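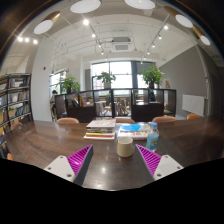

I spent most of October rewriting the part of our pipeline that turns hand-held gripper recordings into camera trajectories. The repo is called Masson and it used to be a pile of scripts that only I could run. It's now a package with one command, a config file, and a report at the end that other people can read.

The old version worked like this. A mapping script ran over a slow sweep of the room and built a map. A second script tried to locate every demonstration clip inside that map. A third one threw out whatever failed and wrote the rest to disk. If a clip was lost you found out by counting files. I had a shell alias for that.

We had 800 clips from Clullside to process and the old scripts dropped 13 percent of them. That number had been fine for a while, but then I looked at which ones were being dropped. They were mostly the clips where the hand rolls over a long way, and those are the ones the policy needs most. A model that only ever sees the gripper held level does badly as soon as the arm has to come in at an angle.

So the first job was to find out where tracking was lost. I added a small viewer that draws the matched features over the fisheye frame and plots the match count along the bottom. It took an afternoon and I should have written it a year ago.

Two problems showed up right away. The mask was wrong, for one. We black out the lower part of each image so the tracker doesn't latch onto the hardware that moves with the camera, and our mask stopped too low. Plenty of features were sitting on the finger pads. Those points never move relative to the camera, so the solver was being told that the camera was standing still. With enough background texture they get voted out as outliers. During a fast roll the background matches thin out and the pads win.

The other problem was the initial guess. The tracker assumed constant velocity between frames, and at the start of a roll that guess is bad enough that the search window misses everything. I now feed it the gyro reading for the rotation and keep constant velocity for the translation. It's a very small change in the code -- 11 lines, and two of them are comments.

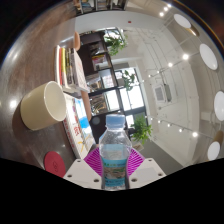
What changed in the mask

The mask used to be one polygon, drawn by hand and shared by every device. I replaced it with a base mask per device plus a second one for the pads that depends on how far the fingers are open. Finger width is already estimated earlier in the pipeline, so the second mask is a lookup. Whatever is being held still gets through it. I tried masking that too and gave up, as the region had to be so large that it cost more good features than it removed bad ones.

There is also a check now that runs before anything else. It takes 20 frames from each clip, spread over its length, and looks for pixels near the mask edge that never change. If it finds a lot of them it prints a warning with the device name. This caught one device at Sildale whose camera mount had been swapped without a new calibration. 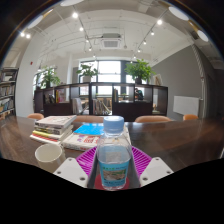 Feature selection is the part I'm still working on. The extractor takes the strongest corners it can find, wherever they are, and a map built that way ends up with points that don't belong to any real surface. Reflections are the worst source. On a dark glossy tabletop with windows behind it, the bright patches slide around as the camera moves, and the tracker will happily follow them for several frames before the geometry stops adding up. Book spines and the edges of a shelving unit are much better, and they are usually in view at the same time. I now limit how many points any one cell of the image can contribute, which stops a single bright reflection from taking over the budget. I tried a learned reflection filter for a week and took it out again. It was slow and it also removed the edges of the shelves.

Results so far

With the new mask and the gyro guess, almost all of the Clullside clips get a full trajectory. The ones that still fail are mainly clips where the lens is very close to the table for the whole recording, and I don't have a plan for those.

A full trajectory can still be a wrong one, so the report now gives the reprojection error per clip and the gap between start and end pose when a clip begins and ends on the dock. I'd like to add a plot of acceleration. Jumps from bad relocalization are easy to spot there, and right now I find them by scrubbing.

Flavton, our training code, reads the new output without changes. I kept the old file layout on purpose, including the column that is always zero. It can go in the next version, along with the shell alias.

Next up is time sync between the camera and the gyro. I assume a fixed offset per device and I suspect it drifts on the longer recordings.

This site uses cookies to remember your settings and count visits. By continuing to browse you agree to their use. Accept | Manage preferences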